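March, 6.40 in the morning

First in at the Pondwood unit. Heating had come on by itself for once. Lights on, roller door left down until the eight o'clock delivery, kettle filled. I want to write up the bottle job properly, as I did not do it last time and then had to work it out again from the delivery notes.

The stock in question is the orange bottles, which reach us through Skjelbred in shrink-wrapped packs. The product is fine and the film is the difficulty. It is thin, it has more stretch in it than the film Farnetti uses on their trays, and where it gathers it takes a set and does not relax. A pack that has been stood on its end for a night comes out with a lean. A pack that has been stored flat is straight but tends to have a slack corner. Neither is a fault you could return it for.

Cleared the green surface first. Wiped it down with the blue cloth and plain water, then a dry cloth. The marks that are left will not come off and I have stopped trying. Cleaner with solvent in it leaves a film that the packs slide on, so that bottle has gone back in the cupboard under the sink with a strip of tape round the trigger.

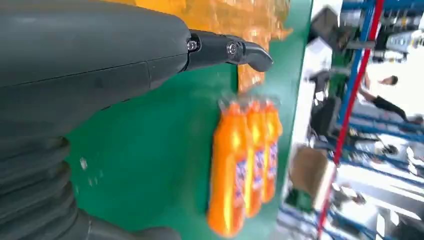 Orange bottles in their wrap, film twisted together at the tops.

The twist is the part I would change if anyone asked. Film gathered over the caps gives you something that looks like a handle and is not one. Lift a pack by it and all the load goes through the tightest bit of plastic, and the bottles swing in towards each other. Lift from underneath with a flat hand, or grip low at the sides where the bodies are widest. I have written this on the card by the bench, replacing the old card, which only said "care".

Labels next. The wraparound label is blue and pink and sits round the middle of the bottle, which means it is exactly where two neighbours rub. On the last lot there was scuffing on the inside faces of the packs and none on the outside. It does not affect the contents. It does affect what a shop will accept, and Zoltano have sent packs back for less. I have asked for the pallets to be strapped one notch looser and will look at the inside faces again on the next delivery.

Stock figures, for my own reference. The sheet said 317 packs. My count was 311. Went round again starting from the far end and got 311 a second time. The six are almost certainly the ones that went out as a part order before the sheet was changed over, but the paper for that is in the other folder and the other folder is at home. Entered 311 with a pencil note in the margin. Did not correct the 317, as it was right on the day it was written.

8.15

Delivery came and went. Two pallets, both square, both dry. The driver had the wrong bay on his paperwork and had tried next door first. Cut the outer wrap with the hooked knife – the straight one goes through into the inner film about one time in five, and a nicked pack has to be re-wrapped by hand.

Tried the new layout in the working area. Packs to the back, crates beyond them, number cards set where they can be read standing up. The cards are the old white ones with black characters. They are thick enough to stand but not to stand straight, and the tape I used on the feet has let go in the cold. Must find the small metal clips. They were in a Farnetti box with the spare hinge pins and I have not seen that box since the shelving was moved.

Crates are the green plastic type with ribbed sides. They are 47 wide on the outside and I had been working from the inside figure, so the gap I marked out was too tight. Rubbed out the pencil line and moved it. With the proper allowance the crate lifts straight up without catching on its neighbour, and there is room for fingers on both sides.
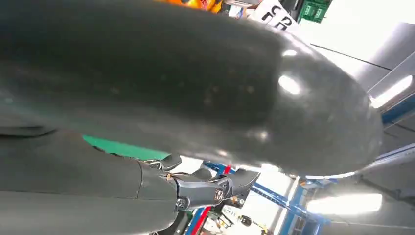 Green crate at the back, white card next to it.

10.50

Tea, and two of the oat biscuits, which have gone soft. Lid of the tin does not seat properly since it was dropped.

Ran through the order of work once from start to end, on paper, with the clock. Pack off the pallet, check film, check base, turn labels outward, into crate, card, next. It takes 30 seconds a pack when the film is sound. Re-wrapping throws it out completely and I have not tried to average it in. I would sooner keep the damaged ones to one side and do them together at the end of the day, with the heat gun already warm.

Turning the labels outward is only partly possible. The bottles are held by the film, so they sit the way they were wrapped, and what can be turned is the pack. Good enough for the crates. For Zoltano's shelf trays it may not be, and I will send one pack across before committing to the rest.

Still to do:
metal clips for the cards
ring Skjelbred about the film and ask what gauge it is
bring the other folder in
new blade for the hooked knife
biscuit tin

4.30 in the afternoon

No reply from Skjelbred. Swept up the offcuts, which filled one sack and part of another. Film weighs nothing and takes up all the room there is. The recycling cage was full, so both sacks are behind the door with the necks tied. Heating off at the wall, as the timer cannot be trusted. Walked home by the canal side; path still shut at the second bridge, so back up the steps and along the road.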